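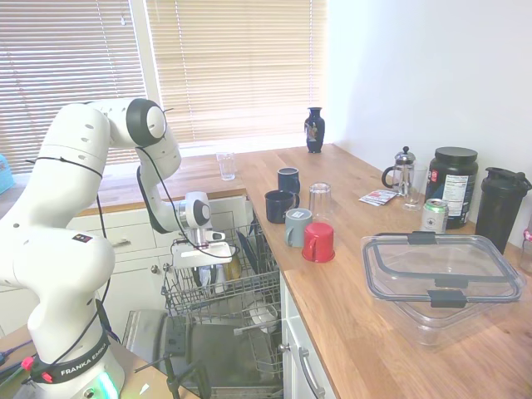 Photo: Suqin Zheng

How I Load the Dishwasher So I Don't Have to Do It Twice

May 28, 2023

I used to be a stuff-it-all-in-and-hope person. Then we moved into the Trerholm place, and I finally sat down and read the manual (all 394 pages of it, in 18 languages, so really it was a short read). Things have gone a lot better since!

First, scrape your plates. Don't rinse them, just scrape. I keep an old Viklund spatula by the sink for this and it takes almost no time.

Pull the rack all the way out before you put anything in it. I know it's tempting to open it halfway and slide things in from the front, but you'll end up with a pileup there and nothing at the back. Stand plates upright between the tines and leave a little gap so the water can get through. Bowls go down below, tilted if they'll tilt.

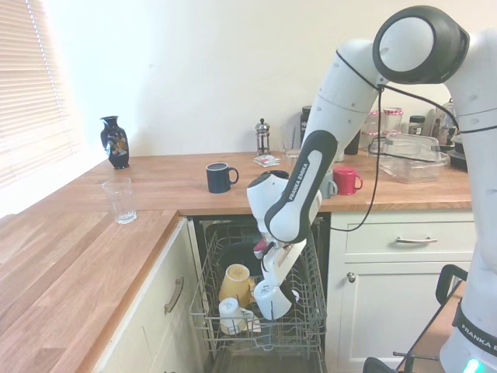 Mugs go upside down, always. If one lands right side up you get a cup of gray soup at the end - ask me how I know. I start at the back with mugs and work forward, and I try not to let the rims touch. My Rusari cups have a deep dip in the base that holds water no matter what, so I tip those with a towel before I pull anything else out.

Last thing: give both spray arms a spin with your finger. If one hits something, move it now. Then add your detergent, shut the door and go sit down for a bit.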